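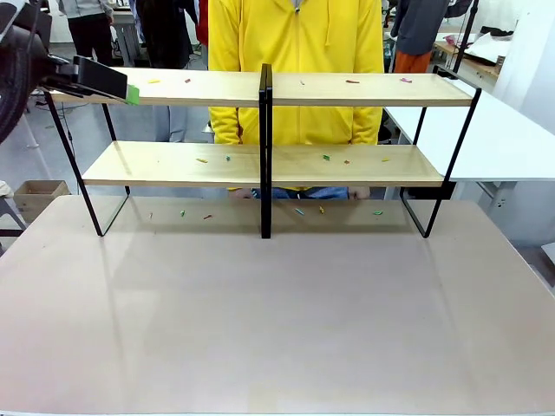
Workshop Tips from the Tranondale Bench Team, Clistmont

Happy new year to everybody on both shifts, and thank you for all the notes you left in the tips box before the break (some of them were even legible!). Most were about sharing the benches with the arms, so that is what this page is about.

Clearing small bits off shelves used to be the job we all put off until Friday. Now the arms do a good deal of it, and what we do has shifted towards setting up, watching and putting right. It is a different sort of tired at the end of the day – more in the eyes than in the back – and I think it's fair to say we are all still getting used to it.

Setting out the shelves

Keep the pieces well apart on the boards. A gripper likes a bit of elbow room, and two scraps touching each other will waste more of your morning than you'd believe. Use the bright colours, the reds, yellows and greens, and save the pale and brownish ones for when things are going nicely, as they get lost against light wood.

Work from the top board down. If something rolls off the upper one you'll want it to land on a level you haven't tidied yet.

On the two-tier units, mind the upright in the middle. Anything tucked close beside it is awkward to reach from either side, so nudge it a few fingers' width along.

Wiping down

A damp cloth and a drop of washing-up liquid is plenty for the tabletops. Dry them straight afterwards with an old tea towel, going with the light so you can see the streaks. Bare wood boards want a barely damp cloth and nothing more. The lads at Urberg swear by a soft paintbrush for crumbs in the corners, and I've come round to it myself.

Green tape on the fingertips

Change it when the edges start to lift. Cut the new strip before you peel the old one, press it down with the back of a spoon and don't overlap the ends. We buy it from Fragkou in boxes of 65 rolls, and the spares live in the second drawer, please, not in your pockets.

Your own comfort

Stand behind the unit with your arms down while the arm is moving, and save the pointing for afterwards. Tuck hoodie cords inside before you lean in for anything. Keep cables off the walking line where you can, and slide cardboard boxes well under a bench.

Several of you asked whether the hours on the old hand-sorting rota are going. They are being moved over to setting up and checking, and the training for that starts in March. Put your name on the sheet by the kettle if you'd like an early place. Tips for the next page can go in the box as usual, in capitals if your handwriting is anything like mine.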